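I keep my recordings in one plain table, and each time I show it to somebody they ask me how to begin with their own. So I write it down. You need a spreadsheet program, a pencil, some acid-free paper slips and a few free evenings.

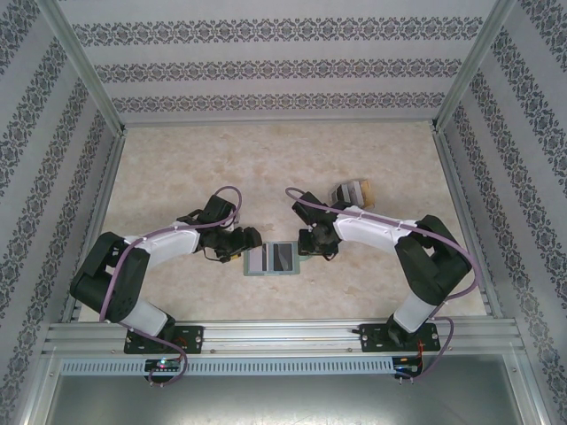
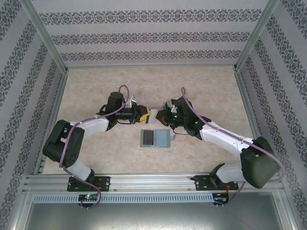 *Two robot arms above the beige work surface, with patterned wallpaper on the walls, in both pictures.*

## What this page covers

It is about putting a home collection of opera and concert recordings in order: CDs, LPs, cassettes and files together. My table has 1621 rows today. Pop albums are easier, and most ready-made catalog programs are made for them. They want one artist and one album title. An opera recording has a composer, a title, a conductor, an orchestra, a chorus, a cast, a place and sometimes several dates, and a program which puts all of this in the field "Artist" will make you unhappy after the first shelf.

## Step 1: Decide what one row is

Before you type anything, decide what one row in the table means. I recommend: one row is one work in one performance. It is not one disc, and it is not one box.

A box from the label Standitum can contain a full opera on the first two discs and a short orchestral piece at the end of the second. For me this makes two rows with the same shelf number. When I started I made one row for each box, and then I could not find the short pieces anymore. I had a very good recording of a string serenade for many years and bought it again.

If a recital disc has many songs by different composers, I make one row with the word "recital" in the Work column and the singer's name in the column for soloists. To split it song by song is correct in theory, but I never finished even one shelf in this way.

## Step 2: Make the columns

Use these columns, in this order:

1. Shelf number
2. Composer, family name first
3. Work
4. Conductor
5. Orchestra or ensemble
6. Soloists
7. Place of recording
8. Date of recording
9. Live or studio
10. Label and catalog number
11. Format
12. Notes

Format the date column and the catalog number column as text. If you leave them as "automatic", the program will change a catalog number with a zero at the beginning, and it will change a year range into something strange. I lost the zeros of one full shelf before I noticed it.

## Step 3: Give each item a shelf number

The shelf number is a running number and has no meaning. The first item you take in your hand gets the next free number. Please do not build the composer or the year into it. I had such a system once, with letters for the century and for the country, and it broke when I bought an opera which was written in one country and revised in another.

Write the number with soft pencil on a paper slip and put the slip inside the case, in front of the booklet. On LPs I put the slip between the inner sleeve and the cover. Stickers on the cover leave marks when you take them off, and adhesive tape is even worse. For cassettes, the number goes on the folded card inside the box.

My highest shelf number is 2294, and this is higher than the number of rows. I gave away many items over the years, and a number that was used once is not used again. The gaps do not matter.

## Step 4: Write down the date of the performance

Here most mistakes happen. On the back of a CD you find a year with a ℗ sign and a year with a © sign. The ℗ year belongs to the publication of the sound, and the © year usually belongs to the text and the cover. Neither one has to be the year when the people sang.

Look for the recording date in this order:

- in the booklet, on the page with the track list or on the last page, often in very small letters
- on the disc label
- on the old LP cover, if you own the LP too
- in the concert program, if you kept it

If there are several evenings, write the first and the last date. If you find nothing, write "no date" and leave it. Do not guess from the cover design. If your guess has good reasons, put it in the Notes column with a question mark.

My example is the chamber opera *Enow*. I have it with the Nasr Ensemble in two editions, and I believed for a long time that they were two performances. The first edition says 1993 on the back, the later one has a new cover and a later year. Natalie Kettle lent me the program from the evening when she was in the audience, and with it I could see that the singers and the dates are the same in both booklets. Now both editions have their own row, with a note "same performance as" and the other shelf number.

## Step 5: Compare suspected doubles by ear

When two editions look like the same performance and the booklets do not help, listen to both. Studio recordings are difficult to tell apart. Live recordings are easier.

Choose a quiet place in the music, for example the end of an aria before the applause, or a long held chord. Play it from the first edition and write down the time of each cough, each step on the stage and each page turn. Then play the same place from the second edition. If the coughs come at the same distances, it is the same evening. The total length can be a little different, for the applause is often cut shorter in a later edition, and an old tape machine did not always run at exactly the right speed.

I use 3 places from each work. One place is too little when the recording was put together from several evenings, which labels often do without saying it loudly.

## Step 6: Names

Choose one spelling for each name and keep a second sheet with the other spellings. For names from languages with another alphabet you will meet four or five versions on your covers. In the main table I use the spelling from the cover which I own the longest, simply so that I do not need to think about it.

Tolera Wubshet, who sings in the same choir as me, does it differently: he takes the spelling the singer uses on their own page. This is more polite to the singer, and I would do it also if I could start again.

For orchestras, write the name as it was on the date of the recording. Orchestras change names and you can add the present name in the Notes.

## Step 7: Files

For files, the shelf number is the name of the folder. Inside the folder, keep the tracks as they are and add a scan of the booklet. I tried the program Skidero for renaming tracks and it does this well, but turn off the option that removes gaps. In an opera the music goes on over the track border, and some gaps in live recordings are real silence from the hall.

Save the table also as a CSV file once a month and keep the copy on another drive. I do mine when I pay the rent.

## Order of work

Start with the shelf you use the most. If you start with the old cassettes, as I did in one February, you will spend the evenings on handwriting that you cannot read, even if it is your own. Leave them for the end, and leave the empty fields empty.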